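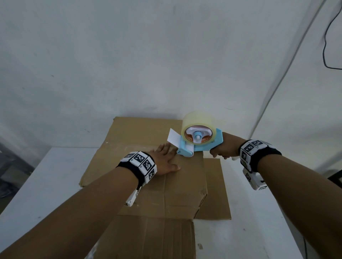
3.2 Folding and taping

I'll admit I expected the tape gun to be the slow bit! At Undetwood we logged 329 box jobs, and the flaps ate far more of our time than the tape did (Figure 2).

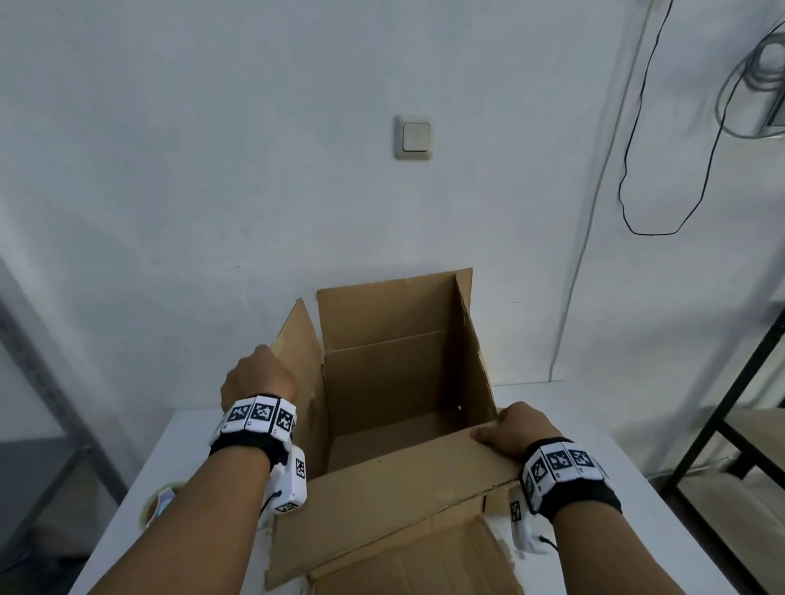 Figure 2. Box work at a white table.

A stiff flap springs back – so one hand ends up stuck holding it, and you're left working with the other.

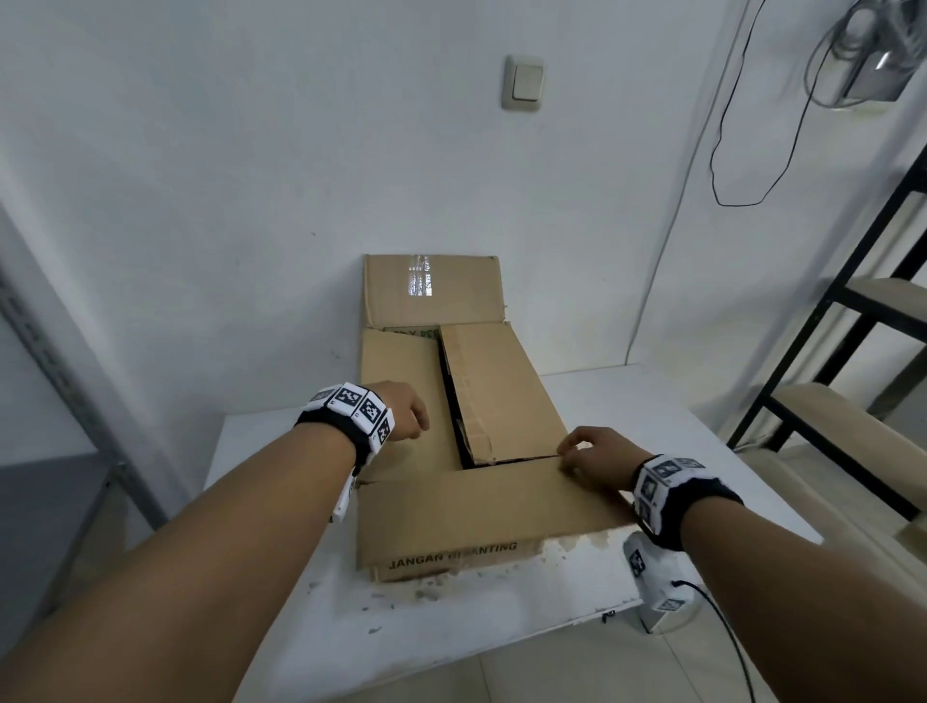 Murent wrote back that their packers fold every crease both ways first, and asked if we'd tried it. We had, on 102 boxes, and I liked it a lot. 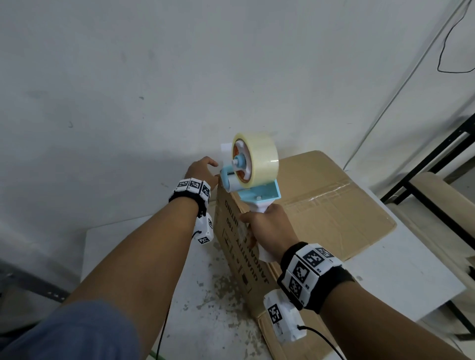 Reused boxes we kept separate in the counts, as old creases can wander off the fold line.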